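Forum professionnel de l'entretien du linge
Rubrique : Pliage, rangement, distribution
Sujet : Pliage des pièces rouges de grand format, projet de consigne commune

Lidusix_coordination
Messages : 914

Mesdames, Messieurs,

Dans le cadre de la révision du guide interne de la lingerie Lidusix, nous soumettons à la discussion des membres le chapitre relatif aux pièces de couleur rouge et rose soutenu. Le stock concerné s'élève à 2 564 pièces, réparties entre trois sites. Les services de distribution signalent des piles irrégulières et des pièces qu'il faut reprendre avant la mise en rayon.

Le projet prévoit les dispositions suivantes. Les pièces en attente demeurent dans un panier ajouré, posé sur la table de pliage. Une seule pièce est étalée à la fois. Les angles sont dégagés avant le premier pli. La pièce pliée est déposée dans l'angle opposé au panier, pli fermé vers l'opérateur.

Les observations sont recevables jusqu'à la clôture du sujet.

Podent_lingerie
Messages : 300

Nous remercions la coordination pour cette communication. Notre établissement applique une règle voisine depuis la réorganisation de l'atelier, et nous en sommes globalement satisfaits.

Nous émettons toutefois une réserve sur la présence du panier sur la table. Pour les grandes pièces, la surface disponible constitue la première contrainte. Un panier placé sur un chariot latéral, à hauteur de plateau, nous paraît préférable. Le modèle Liltby convient à cet usage, sous réserve de bloquer les roulettes.

Shahzad Tanoli

La réserve formulée ci-dessus mérite d'être discutée. Le chariot libère de la place, mais il impose une rotation du buste à chaque prise. Sur une série de 395 pièces, la différence est sensible en fin de poste. Je suis donc favorable au maintien du panier sur le plateau, dans un angle du fond.

Je souhaiterais en revanche que le texte soit plus précis sur l'étalement. La formule « les angles sont dégagés » laisse place à l'interprétation. Une pièce peut sembler à plat alors qu'un rabat subsiste au milieu ou qu'un bord reste doublé. Si l'on plie à ce stade, le défaut se retrouve dans l'épaisseur de la pile.

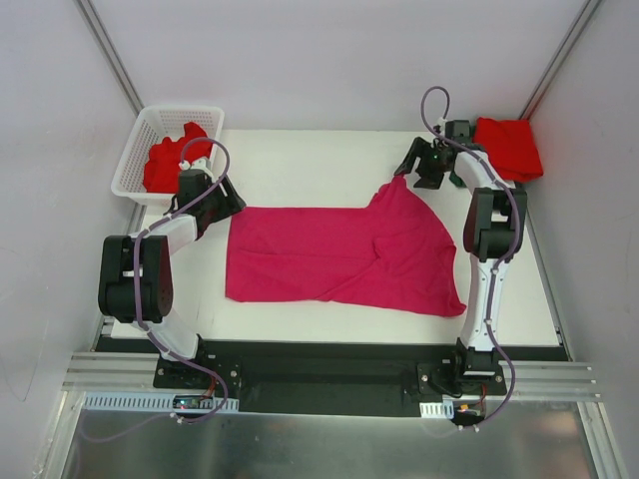

Lebrun_atelier partage cette lecture et propose de compléter l'article comme suit : « Avant tout pli, l'opérateur efface les rabats intérieurs, puis les doublures de bord, et vérifie en dernier lieu les quatre angles. » Un angle tiré trop tôt déplace l'étoffe sans défaire le rabat, et l'opération est à recommencer.

Lidusix_coordination

La coordination prend acte de cette rédaction et la juge conforme à l'objet du chapitre. Elle remplacera la phrase initiale.

S'agissant du panier, deux positions s'expriment. Nous proposons que le guide retienne le principe d'un panier à portée de main et renvoie le choix du support à chaque site.

Podent_lingerie

Cette solution ne nous convient qu'en partie. Un guide commun qui renvoie au choix de chaque site perd une part de son utilité, notamment pour les agents qui interviennent d'un atelier à l'autre. Nous demandons au minimum que le support soit indiqué sur la fiche de poste.

Par ailleurs, le texte ne dit rien du tri des teintes. Le rouge vif et le rose cramoisi sont parfois réunis dans un même panier, alors que les rayons sont distincts. Convient-il de trier avant le pliage ou après ?

Shahzad Tanoli

Après, à mon sens. Le tri préalable suppose de manipuler deux fois des pièces froissées. Une fois les pièces pliées, la teinte se lit sur la tranche et deux piles suffisent. J'admets que la méthode demande un plateau assez profond.

Lebrun_atelier

Nous procédons en sens inverse et n'entendons pas modifier cette pratique. Le tri est effectué à la sortie du séchoir, sous un éclairage suffisant. Les deux teintes se confondent aisément en fin de journée, et une erreur constatée en rayon oblige à reprendre toute la pile.

Il serait également souhaitable de fixer le format final. Le carré à bords arrondis se range bien mais s'affaisse au-delà d'une certaine hauteur. Le rectangle en trois tient mieux sur les étagères étroites.

Lidusix_coordination

Les deux formats seront mentionnés, avec une préférence pour le carré sur les rayonnages profonds. La mention du support sur la fiche de poste est acceptée. La question du tri reste ouverte, et les établissements qui ne se sont pas encore exprimés sont invités à le faire dans ce sujet. La version amendée sera déposée dans la rubrique Documents le 23 juillet 2023.

Podent_lingerie

Bien reçu. Nous transmettrons nos observations sur le tri après consultation de l'équipe du matin.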